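January 12, 2021

Small items, sorting and labelling, second round

Spent the morning on the object box. It had got to the point where nothing could be found without tipping the lot out, and the list on the shared drive no longer matched what was in there. The list is now at 2,326 lines for the whole store, this box being a very small part of it, and a fair number of those lines are for things that were thrown out before October.

Started with the twine because that was the worst. There were two part-used spools of jute, one from Hiken and one with no label. The Hiken one is wound tighter and the fibres lie flatter. The other sheds badly, and there was tan fluff in everything underneath it, including inside the hinge of the tape measure. I have binned the unlabelled one. If anybody wants cheap twine for tying up cable it is 4 for a pack from Bangera, but please keep it out of this box.

Loose ends are the usual trouble with twine. If the end is tucked under the last few turns it stays put for a while and then works out again. I tried a rubber band (leaves a groove, and perishes), masking tape (pulls fibres off when you peel it) and a half hitch round the whole spool. The half hitch is best but it does change the shape of one side slightly, so for measuring diameter take it off first. For ordinary handling I would leave the end free and accept that it hangs.

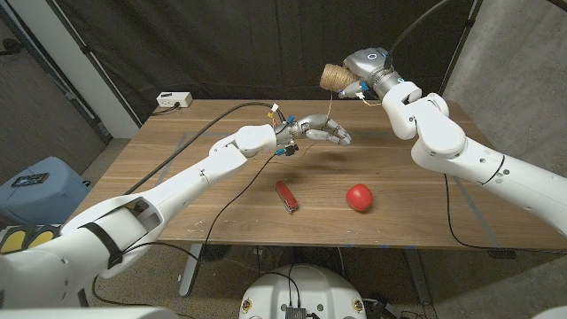
Pocket knife next. The red folding one stays. The hinges were stiff, so I opened everything out, brushed the pocket fluff from the slots and put one drop of light oil on each pivot, then wiped it down twice. Oil on the outside is a nuisance as it makes the scales slippery and then marks the table. Rule as before: it goes on the table closed and goes back in the box closed. I have written this on the lid as well.

It weighs more than you expect for its size and it sits flat, so it is a good one for anyone who wants an object that will not wander off. The opposite of the ball.

The red ball rolls. It is fine if you set it down and wait, but any knock to the table and it is away under the bench. Two things help. One is wiping the table first, since a bit of grit under the ball is enough to start it or stop it in an odd place. The other is setting it down with the palm over it and lifting straight up. I tried a small ring of putty underneath, which holds it, but leaves a dull patch on the gloss that needs soapy water to shift. No putty from now on.

The gloss is also why it looks different from one end of the room to the other. With the ceiling lights on there is a bright spot on top that can be mistaken for a chip in the surface. I checked it over with a fingernail and found no chip.

Table: the wood top has picked up more small scuffs. I went over it with a damp cloth and most of the pale specks came off, but some are in the finish and will not. Not worth sanding. The blue tape along the edges is still holding. When it needs replacing, use the Panus roll in the second drawer and press it down with a ruler, not a thumb, or the corners lift. Old tape should come off slowly and at a low angle. Any glue left behind comes up with a little white spirit, then water.

The power strip stays at its corner. I know it is in the way for those who like to work from that side, but the only other place for it is the floor and I would prefer it where it can be seen.

Labels: tried the Teladum tags on string and the plain stickers. Stickers fall off the twine (no surprise) and look a mess on the ball. Tags are all right on the knife but get in the way of closing it. In the end I have labelled the compartments and left the objects bare. There are 8 compartments and each now has its item name inside the rim.

To do:
– take the dead lines off the list, starting from 2,994 and working back (numbering has gaps, so do not trust it as a total)
– order one spare spool, Hiken only
– find the missing lid for the second box
– ask whether the tape measure is ours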